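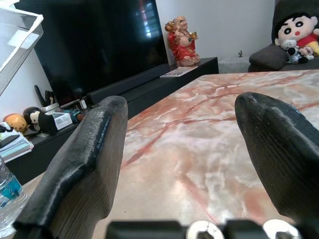 Fistdale water works to run into December

Replacement of the cast-iron water main under Goodall Street, Fistdale, will continue into December after contractors found a second run of corroded pipe north of the junction with Mill Lane. The original contract covered 570 metres. A further 40 metres has now been added.

The contractor, Rekari, is laying polyethylene pipe inside the old main where the bore allows and digging open trench elsewhere. Supply will be shut off in sections, between 10 in the morning and mid-afternoon, with cards put through doors two days ahead.

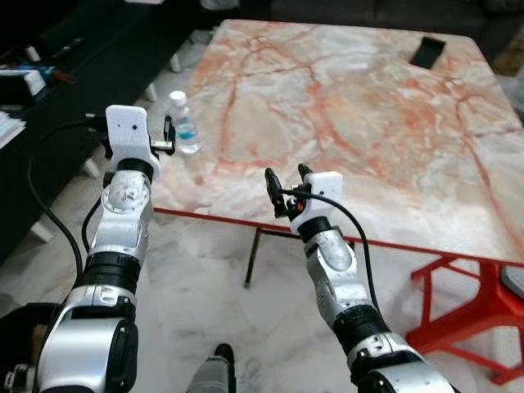 A square table with a pink-and-white marble-patterned top.

Pressure on the upper part of the street has been low since the summer. Engineers put this down to scale in the old pipe and to a sluice valve that no longer opens fully. The valve will be replaced once the last section has been joined.

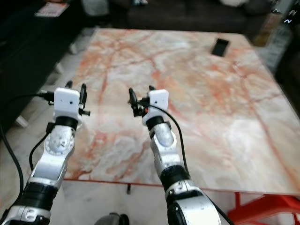
Tracey Bramwell said the shut-offs themselves were manageable, but that the cards for the first section had given the wrong day and she had filled the bath for nothing. Rekari said the cards had been reprinted.

Discoloured water may appear when supply is restored. Residents are advised to run the cold kitchen tap until it clears, and to leave washing machines off in the meantime. 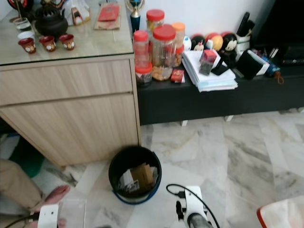 Goodall Street stays closed to through traffic during working hours. Buses are diverted by way of Mill Lane, and the stop outside the chemist is out of use. Resurfacing will follow as a separate job, for which no start has been set.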